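Grollurer opens orders for Zudico two-arm bench kit
Reading time: 2 min

EKSKA, August. Grollurer is now taking orders for Zudico, a two-arm tabletop kit for labs, classrooms and small shops that want to get robots handling real objects without building a cell from scratch.

Ships as one unit. Aluminum frame, patterned wall panels, front rail with both arms already bolted on. Cables run through a slotted tray along the front, so the tabletop stays free for the work. Wooden blocks for layout tasks, soft toys for grasping practice, swap in whatever you like.

Unpacking to first motion takes 60 minutes. No special tools, just the hex keys in the box. 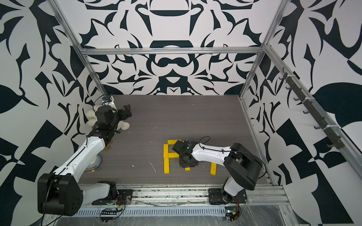
Lumbao, where an early kit has been in use since spring, said setup was quicker than expected but the manual needs a better chapter on calibration, and that it would like spare gripper fingers included in the base price. Both points noted. A rewritten calibration chapter goes out with the first batch, spare fingers stay an add-on for now.

What buyers get: two arms with grippers, control boards, wrist cameras, software license, phone support. Task library has 9 starter routines, among them block spelling and soft-object pick up. More to be added over teh fall, free to existing customers.

The wrist view is the part we expect most labs to want. Close in on the object, with both gripper fingers in shot, so operators can line up a grasp without leaning over the table.

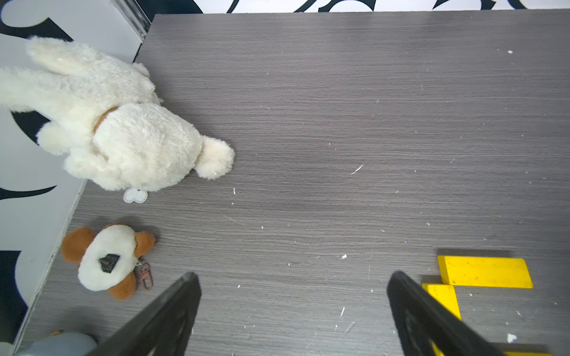

Recordings save straight to disk and can be replayed at half speed. Export is open format. Each arm is rated for 2000 hours before its first service, and service is done by mail, one arm at a time, so the other can keep running.

Orders placed this month ship in 60 days. Price on request, school discount availible. Demo slots in Ekska are open now, mornings only.

Contact: Grollurer press desk, Ekska | © Grollurer, all rights reserved | Back to top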